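What Happens at a Robot Open Day?

On 7th May the robot workshop at Sketley opened its doors to visitors. Nearly 100 children came, and 37 of them got to try the controls.

The first stop was the simulator. A simulator is a computer program that makes a pretend world. The robot in it is made of pictures and numbers, so it can bump into things and no real parts get broken.

The people at Sketley call their pretend robot Wan. Wan has two arms, and each arm ends in a hand with fingers that bend at the joints, a bit like yours.

Today's job was steering a small cart. You do this with your hands without thinking much. A robot has to be told each step:

Move the arm to the wheel.
Close the fingers.
Turn the wheel a little.
Stop and check.

If the fingers close too early, they miss the wheel. If the arm turns too far, the cart goes the wrong way. Then you press reset and begin again. One class from Filtcombe pressed reset 20 times before lunch.

After that, visitors walked through to see the real arms, which move slowly and stay behind a fence. You have to be eight or older to go in.

The next open day is in June, at Grellham. Bring a grown-up and wear flat shoes. 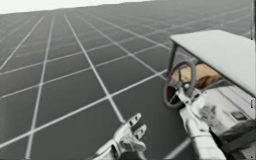

One hand on the steering wheel, one hand open, in the simulator.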